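Nitard cell

The Nitard cell is a two-arm robotic work cell used for handling light and soft objects on a table. It was assembled by the workshop Lo Presti and is looked after there under a maintenance plan called Sturex. The cell is known mostly for its set-up procedure, which other small laboratories have copied in part.

Layout

Two arms hang over a white tabletop, with a pale wall behind it. Each arm ends in a black gripper with two fingers. The control software, Voron, keeps a separate file for each arm, and the files must not be exchanged after a repair, as the finger offsets are different.

Set-up

The arms are first sent to their rest position and the zero point of every joint is stored. Then the fingers are closed on a steel gauge 13 mm thick and the opening is written into the arm file. When both files are saved, the cell is tried with real objects. The usual pair is a light basket and a ball of clay. The basket shows if a grip at one end is firm enough to carry a long object, and the clay shows if the closing force is too high - a finger mark in it can be seen at once. 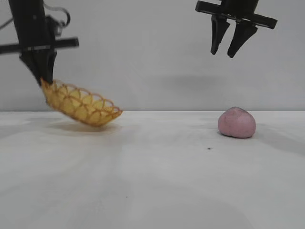 Gripping the basket at one end makes it tilt, with the far end low over the table. This is accepted in the procedure, provided that the rim stays between the fingers. The second gripper waits open and high until the first arm has finished its movement.

Maintenance

The Sturex plan asks for an inspection after every 1000 cycles. Finger screws are tightened, the inner faces of the fingers are wiped with alcohol, and the cables are checked for wear where they bend. A cable loop must be long enough for the full turn of the arm, but it should not touch the table.

Repairs

The most frequent repair is the change of a finger. The longest stop on record came at cycle 1751, when a connector on the left arm was replaced and both arms had to be zeroed again. Spare fingers are kept in pairs - a new finger is not mounted beside a worn one.

See also

Gripper calibration
Two-arm manipulation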